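Subject: Re: [stolldale-reuse] Old office towers, worth the trouble?

Hi all,

Catching up on the list over a very large coffee, and I couldn't let this one go by without an answer. The earlier message, trimmed a bit:

> We've been offered a batch of retired office desktops for the
> Stolldale lending shelf. They come without drives and without
> power cords. My worry is that we'll spend all winter on machines
> that people don't want, when you can get a used laptop for not
> much more. Has anyone here lent out desktops and had them come
> back? What did people use them for? And what do you put on them?

Yes, yes and yes! Take them. We started lending towers from the Jostach branch a couple of years back, pretty much by accident (the laptops were all out and a family needed something before school started), and I've been a convert ever since. We have 28 out at the moment and a waiting list for the ones with decent screens.

The thing that surprised me is who asks for them. I expected gamers and tinkerers. What we get is people who want a computer that stays put. Parents who like having the thing in the living room where they can see it. A man doing his bookkeeping course who wanted a full-size keyboard with a number pad. Two choirs, for some reason, both of them using theirs to sort out sheet music. Laptops come back to us with cracked hinges and tired batteries, and the towers mostly come back dusty.

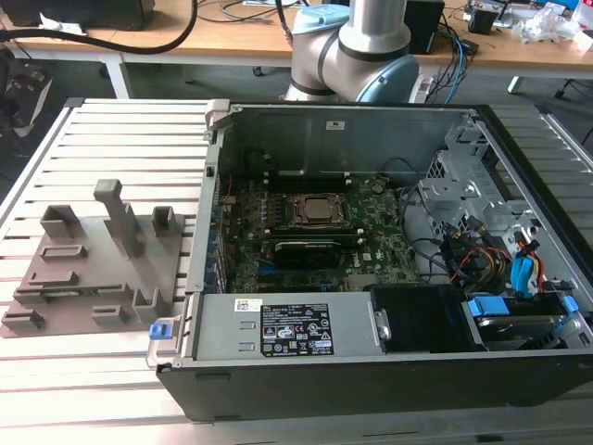
On the no-drives question, don't let that put you off. Small solid-state drives are cheap if you buy a box at a time, and you want to be starting with clean ones anyway so that you never have to have the conversation about whose tax return is still on there. We settled on 500 GB after trying smaller ones. People fill up the small ones with phone pictures in a month and then call you.

Memory matters more than the processor for what our borrowers do. If a machine has free slots, fill them from the ones you're scrapping. You will be scrapping a few, so make peace with that early and keep the good parts in labeled bags. I can't say enough about labeled bags. We lost most of a February to a shoebox of mixed memory sticks.

Change the coin battery on every one, even if the clock looks fine. It costs next to nothing, and a computer that thinks it's fifteen years ago won't open half the web pages a borrower needs. They'll tell you the internet is broken, and you'll drive out there. Ask me how I know!

As for what to put on them, we use plain Linux with a big friendly desktop, a browser, an office suite and a drawing program, and that's it. I used to add all sorts of extras and I've stopped. There's a one-page sheet that goes with each machine: how to turn it on, how to get on the wifi, how to print, and our phone number in very large type. I'm happy to send the file to anyone who'd like to swap in their own details.

Do think about wifi, by the way, because lots of office towers have none. We buy the little USB adapters and test each one with the system we're installing. Fang does a bulk pack that has worked for us every time so far, and the Jorex ones were fine until they changed something inside and kept the same box. Grr.

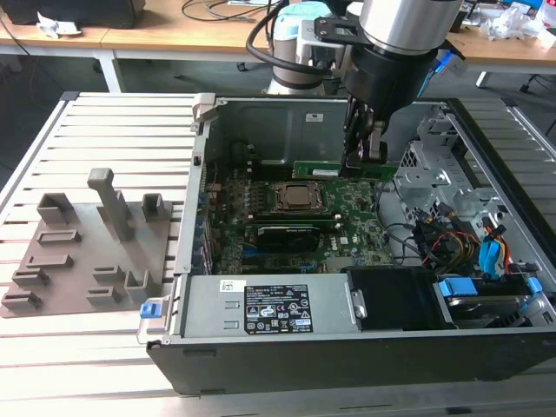 Cords and screens are the real bottleneck. Put out a call for power cords separately from your call for computers - every office has a drawer full and they're thrilled to be rid of them. We asked once in the town newsletter and ended up with 300, which is more than any of us had planned to store. If Stolldale wants a crate of them, please, please say so. Screens are harder. We turn down anything too heavy for one person to carry up a flight of stairs, and anything that only takes a cable we don't have.

On loan terms, we do six months, renewable as long as no one's waiting, and no deposit. We did have a deposit at first and it scared off exactly the people we wanted to reach. In all that time we've lost 2 machines, and one of those turned up later at a yard sale with our sticker still on it, so we bought it back for the price of a sandwich.

Would love to hear how others handle delivery. We've been using private cars and a lot of old blankets, and a tower rides much better lying flat on the back seat than standing up in the trunk. But it does eat up evenings, and I keep wondering if a monthly pickup day would work just as well. Has anybody tried one?

And Stolldale folks, if you want company for your first setup session, I'll bring the screwdrivers and the spare wifi adapters. Mornings suit me best, any time after nine.

Cheers from Jostach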